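¿Cómo piensa un robot que arregla ordenadores?

Un brazo robótico no sabe nada por sí solo. Necesita un programa, y en el taller Binenach lo escribe Emiliano Lozano. El programa se llama Pyo y repite tres preguntas: ¿qué veo?, ¿adónde voy?, ¿cómo me muevo?

Primero, mirar

Pyo recibe las imágenes de las cámaras y busca en ellas las piezas del ordenador - por ejemplo, las ranuras largas donde va la memoria.

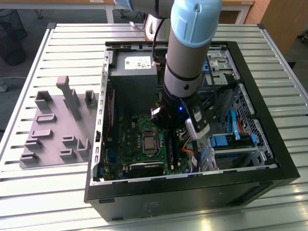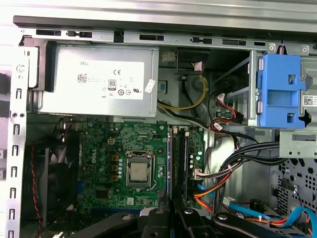
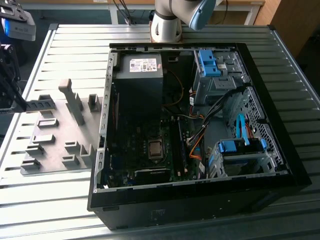
El ordenador está abierto y tumbado sobre la mesa.

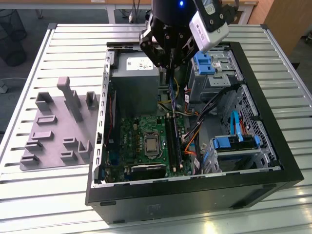

Después, planear

Pyo dibuja un camino en su mapa, punto por punto, para que la pinza no toque los cables. Si el camino pasa por un cable, lo borra y prueba otro. Puede probar 500 caminos antes de elegir uno.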